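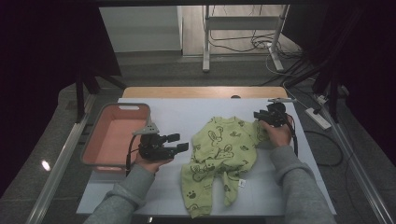
Girncombe Style Notes
A data card for people who like clothes and spreadsheets

Welcome, and thank you for stopping by! Girncombe Style Notes is a collection of 3000 short write-ups of clothing shops, tailors, shoe repair counters and secondhand racks in Rarport and Tedbridge, all written by people who had gone in and tried things on. It started life as a shared folder of tips between friends who were tired of asking each other where to get a zipper replaced, and it kept growing until somebody (me, Yogesh Gautam) sat down over a long April and put it in order.

If you only want to find a good winter coat, you can open shops.csv, sort by the column called "would_go_back" and close this page with my blessing. The rest is for anyone who wants to use the notes for something bigger, like a map or a neighborhood guide or a class project.

What's in the folder

shops.csv has one row per shop, with the name, the town, the street and the kinds of things it sells.
notes.csv has the write-ups themselves, with a shop code that matches the first file.
words.txt is a list of the style words we tried to use the same way each time ("boxy," "cropped," "dressy" and so on). Please read it before you search. What I call boxy, my sister calls enormous.
old/ holds the first folder more or less as it was, typos and all. I couldn't bring myself to throw it out.

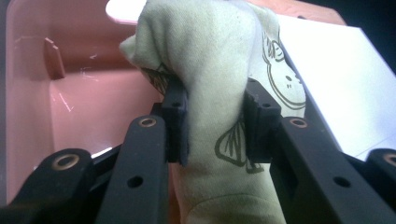 How the notes were written

Every note is 100 words or fewer. That limit was a fight, I'll admit, and a few of our writers could easily have filled a page on the lighting in a fitting room. Each writer was asked to say what they were shopping for, what they tried on, whether the staff helped, and what the final bill looked like once any hemming was added in. Prices are in whole dollars. Where a writer left the price out, the cell is blank, so please don't read a blank as free!

Shops that closed are still in there, marked "closed" in the status column. Van der Merwe, the tailor at the Tedbridge end of the bridge, has its own rows under both the old address and the new one, so you may want to join those before you tally anything up.

Known gaps

Rarport is covered far better than Tedbridge, mostly on account of where our writers live and where the bus goes. Menswear is thin. Evening wear is nearly all from prom season, and shoes over a women's size 11 hardly come up. Children's clothing was added last, and those notes lean toward gifts, which means people wrote about how a thing looked in the box and seldom about how it held up.
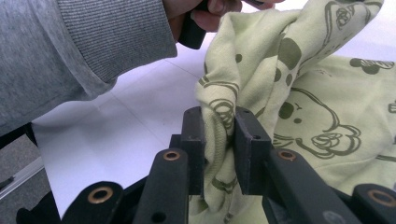
Segundo Giraldo wrote in to say that the "would_go_back" column is too kind, and that a yes from someone who visited once during a sale shouldn't weigh the same as a yes from a regular. He would like to see a visit count next to it. I think he's right, and the next version will have one for new notes, though I can't go back and fill in the old ones.

Using and sharing

You're free to copy, sort, chart and reprint the notes, as long as you name the collection and don't sell it on by itself. Writers are listed by initials only, and I'd ask you to leave it that way. If you quote a note about a shop, quote the whole note. A line like "the sweaters pill" reads very differently without the "but she replaced mine the same afternoon" that follows it.

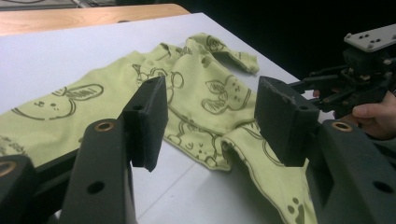 Rabbit print on pale green knit.

Adding a note

Copy the blank row at the bottom of notes.csv, fill in what you can, and send it along. I read new notes in the evening after dinner and add them in batches of 20, so yours may sit for a little while before it shows up. Corrections to opening hours jump the line.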